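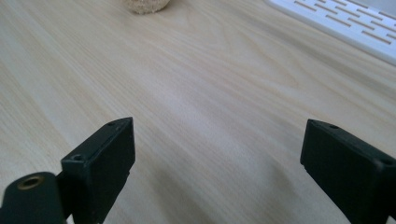
Trustlow Rovers start winter training in May, back at Greltex Park from 6 p.m. Sign-on sheets will be in the clubrooms, on a desk with a pale wood grain. Fees are unchanged at $197.

The Osteck Cup draw is out and we have Villanueva away first up.

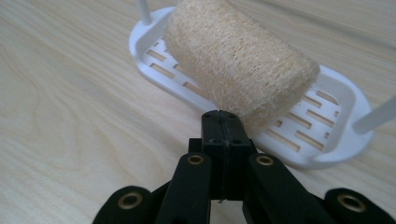

Last year's tie there drew 2862, so get in early if you want a seat. The bus has 17 places left.

Before the first game:
1. Return your old guernsey, washed.
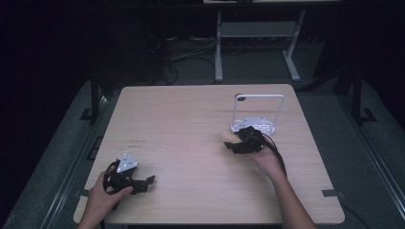 2. Check your boots and mouthguard. 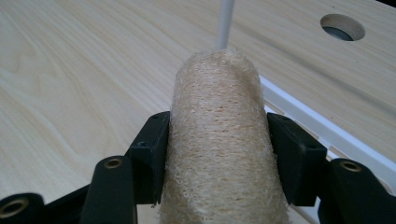 The away showers at Villanueva are basic and there is no soap. Bring your own towel and something to scrub the mud off. A loofah does the job. The bus leaves at noon.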